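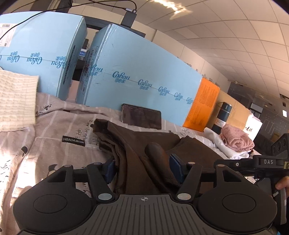

Hand-held gripper over the brown garment, with the second gripper at right.

Gomeck Build: Common Questions

Is this a kit?
No. Aniela Wieczorek builds the grippers in the shared shop at Endness. The parts list has 26 lines.

How does it close?
Linked arms turn on metal pivot pins and bring the two blue fingertip pads together.

Why practice on clothes?
Cloth folds differently every time. We log each grasp and have 546 so far.

Do I need both grippers?
Only for folding. One is enough for pick and place.

How often do the pins need checking?
Every 12 hours of use. Replace any pin that wobbles.

Can I borrow one?
Shop members can, for up to 2 days. Sign the sheet by the door.

Last updated July 14, 2021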